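The Work Table at Olaniyan Hall
A broad, pale surface and the habits that keep it in service

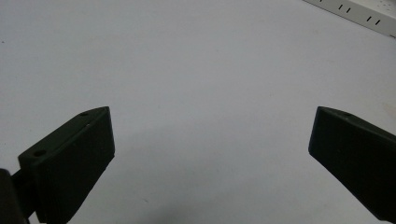 Gratell Review, Issue 12, page 134

The long tables on the ground floor of Olaniyan Hall are a pale gray-white. Visitors who remember the building before the renovation often remark on the color first. The previous tables were dark brown, bought when the Hall opened in 2000, and by the time they were retired their tops had been sanded and refinished so often that the edges were no longer level. The present ones were ordered from Bonier, a regional maker of furniture for schools and libraries, and delivered in November of last year.

The Gratell Institute does not usually devote space in this magazine to furniture. The tables are, however, the most heavily used equipment the Institute owns. Members sort papers on them, cut and fold cloth, repair small household goods, wrap parcels for mailing, and eat lunch at them when the weather keeps people out of the courtyard. A single surface may serve four of these purposes between opening and closing.

Choosing a top

The selection was led by Kumiko Hamada, head of facilities, who spent most of the previous spring borrowing sample tops and leaving them in the rooms for members to use. Samples were not labeled with a price. Each stayed in place for two weeks and was then inspected under the ceiling lights and again with a hand lamp held low to the surface, which shows scratches that overhead light hides.

"We had assumed that people would ask for a dark top, on the grounds that it would conceal wear," Ms. Hamada writes in her report to the governors. "Members asked for a light one. They wanted to find what they had put down."

The point was made most often by those doing fine work. A black screw or a dark thread is easily lost on a brown table and easily seen on a pale one. Members who handle white thread and paper took the opposite view, and for them the Institute keeps a set of charcoal felt mats in the cabinet beside the east door. The mats are shaken out every evening and should not be taken upstairs.

Finish was a longer discussion. A high gloss was ruled out early. It wiped clean with little effort, but the reflection of the ceiling lights was tiring to work over, and two members who use magnifiers found it impossible. A rough finish held pencil dust. The top finally ordered fell between the two, and the choice of a gray-white over a clean white was made for the same reason as the matte samples had been favored: it is easier on the eyes through a long afternoon.

Room to set things down

Size mattered more than had been expected. The old tables were narrow, and members working opposite each other shared the middle of the table by negotiation. The new tops are deep enough that each side has a working area of its own, with clear surface between for whatever is passed back and forth.

Tanko Nwankwo teaches the repair class, which meets in the largest of the three ground-floor rooms. His first instruction to new members concerns the table. Before any lamp or radio is opened, the surface is cleared and wiped, the tools are placed along the side nearest the dominant hand, and the center is kept for the work itself. Parts removed from the item go to the far side in the order in which they came off, and they are put back in the reverse of that order.

Mr. Nwankwo did not always teach this way. For many years his classes used shallow trays, one to each member, and the trays were carried to and from a shelf. He abandoned them after the move to the larger tables. Trays are still supplied for work that must be left overnight, with the owner's name and the date written on the tape.

The sewing group has adopted a version of the same rule. Patterns are laid out in full before cutting, and pins are returned to the dish each time a piece is finished. The group has asked for a measuring scale to be marked along one long edge of a table. The request is under review. Ms. Hamada has noted that a printed scale would need renewing, and that an engraved one would collect dirt.

Care of the tables

The following practice has been in force since the tables arrived and is repeated for the benefit of members who joined over the summer.

Wipe the top before and after use with a damp cloth and a little dish soap. Dry it with a second cloth. Scouring pads are not to be used on any table in the building.

Lift objects when moving them. Most of the marks recorded so far are drag marks, and most of those were made by the feet of sewing machines and by the undersides of stoneware bowls.

Cutting is done on a board or a cutting mat. Hot glue, solder, and irons require the heat-resistant panels, which are signed out at the desk.

Ink should be reported the same day. The desk holds a cleaner recommended by Bonier, and staff will apply it. Members are asked not to try products brought from home. A ring of permanent marker on a table in the west room was removed without difficulty; the cloudy patch beside it, left by a well-meant attempt with nail polish remover, remains.

Tape is to be peeled back slowly and at a low angle. Masking tape left in place for more than a week leaves a residue that shows as a gray line once it has picked up dust.

What remains to be done

Funding for the ground floor came from the Letonlow Bequest, whose terms restrict its use to equipment available to all members. The upper floor is outside those terms. The committee room and the map room continue with their existing furniture, and the Institute has no date for its replacement.

Lighting will be addressed first. The fixtures above the west room were chosen for the darker tables and are brighter than the pale tops require. Dimmable fixtures have been priced, and a trial will be held over one table before the remainder are changed. Members who work in that room are invited to leave comments in the book at the desk, stating the time of day and the kind of work they were doing. Comments received by Saturday, August 31, 2024 will be considered with the autumn estimates.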